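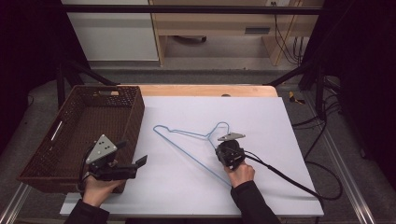

A pair of hand-held Weldu grippers in use at a test table, with a wire clothes hanger and a woven plastic basket.

JARKONCOMBE, Apr 16, 2020 – Burness has completed a side-by-side trial of 2 hand-held gripper designs for recording two-handed manipulation tasks. The trial compared the current Weldu gripper, which has flat fingers, with the older Rarkcombe unit, which has curved fingers and a softer trigger spring. Both were tested at the company's Jarkoncombe site with the same operators, the same table and the same set of household objects.

Each design was used for 100 recorded attempts at a fixed list of tasks. The list included picking up a thin wire hanger from a flat surface, placing it in a basket, folding a hand towel and moving a lidded jar from one side of the table to the other. A further 31 attempts were made with the Weldu gripper after its cable clamp was moved, bringing the total to 231.

The hanger task separated the designs most clearly. Wire lying flat on a board leaves little clearance under the fingers, and a small error in approach angle causes the fingertips to slide over it. Operators reported that the flat fingers were easier to line up with the wire near the neck of the hanger. The curved fingers were preferred for the jar, where they held the rim with less trigger force. Results for the towel were too close to favor either design.

Cable handling was the main complaint with both units. The cables pulled against the wrist when an operator turned a gripper sideways, and attempts in which a cable crossed the work area were marked and reviewed separately. Moving the clamp on the Weldu gripper toward the rear of the body reduced the pull. Burness will use the new clamp position on all units built from May onward.

The trial also checked tracking. Position data from each gripper was compared with a fixed reference at the start and end of every session. Drift stayed within the company's limit for the Weldu gripper in all sessions. The Rarkcombe unit went over the limit in two sessions, both of which were repeated after recalibration.

On the basis of these results, Burness will adopt the Weldu gripper as its standard tool for two-handed recording. The Rarkcombe unit will remain available for work with round or rigid objects. Existing Rarkcombe mounts can be used with the Weldu body if the adapter plate is changed; the controller firmware must be updated first.

A technical note covering the task list, scoring rules and calibration procedure is available on request from the Burness office in Jarkoncombe. Requests should state whether the trigger force tables are also needed, as these are supplied as a separate file.

About Burness
Burness designs and tests hand-held grippers, mounts and controllers for manipulation research. The company is based in Jarkoncombe.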